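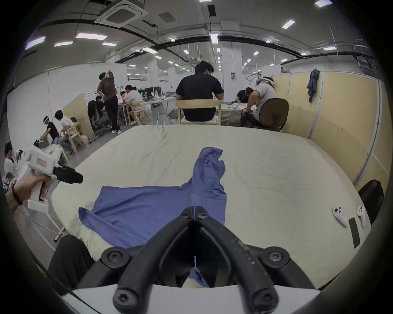
From: Beril Uçar
To: reissues list
Subject: Re: Senda 45s, speed and matrix questions

Thenmozhi Kulkarni wrote:

> I have been comparing my two copies of the Senda single by the
> Jacquet orchestra. The one with the plain sleeve runs almost a
> semitone sharp of the other. Is this a different take or a mastering
> fault? Also, does anyone know what the 876 stamped in the dead wax
> refers to? It is on one copy only.

Same take. I lined up the two transfers last night and after correcting the speed the trumpet entries match all the way through, including the late one before the second verse. The sharp copy was cut from a tape that had been copied on a machine running fast. The rhythm guitar gives it away: the open strings land between keys on the sharp copy and sit close to concert pitch on the other.

876 is a lacquer number. Senda used its own series until the plates moved to Vireck, and Vireck added a three-figure stamp on the opposite side of the dead wax from the catalogue number. I have seen it on 4 other titles, all second pressings. If your plain sleeve copy is the one with the stamp, that fits.

On quantities, Bastien Vasseur's notes give 200 for the first pressing and 50 for a later batch sent to shops along the coast. He took both figures from the order book and I have no reason to doubt them, but the book does not say which lacquer was used for the 50.
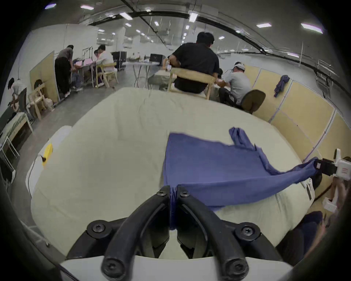
Blue garment on the table, with the two hand-held grippers.

For anyone making a transfer of the sharp copy, please do the following:

– leave the raw file at the speed the record plays, and correct a copy
– tune to the bass in the instrumental break, as the singer drifts flat towards the end
– do not use noise reduction on the shaker, which disappears at quite low settings
– write down the stylus size

Mireille Besnard asked off list whether the B side has the same problem. On my copy it does not. The two sides may have come from different tapes, and the B side has a noticeably duller top end, but I would like to hear one more copy before putting that in the discography.

Still open: the language of the second verse. The Pernodetti listing has the whole song in Wolof. Janelle Quiambao hears Serer from the second verse onwards, and I can't judge. A clean transfer of that passage would help – mine has a scratch across it.

Beril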